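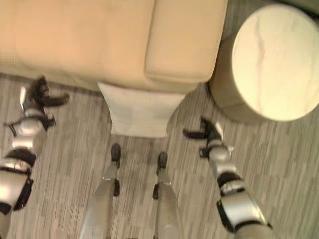 4.2 Living room trials

We were eager to get Odach out of the workshop and into a real home, and the living room turned out to be the best test we ran! Every earlier trial had used a bare bench with good light from both sides. At home the robot has to work between furniture, over carpet, with whatever happens to be lying around.

Figure 6. View from the head camera, looking down past both arms to the feet. Both grippers are open; a white fabric item hangs at the front edge of the sofa.

Soft, pale items on pale upholstery were the hardest for our software to pick out, and we loved working on them. The first version of the segmentation code kept merging cloth and cushion into one blob. We retrained it on 586 hand-labeled views from the head camera (two long weekends at the kitchen table), and it then found the cloth in 79 percent of the test views.

The arms were a second worry. Looking straight down, the camera sees a lot of silver shell and black joint, so we mask both limbs using the joint angles before searching for a grasp point. The mask is padded by 4 pixels on each side. Striped carpet still produces a few false edges near the feet, and we return to those in Section 5.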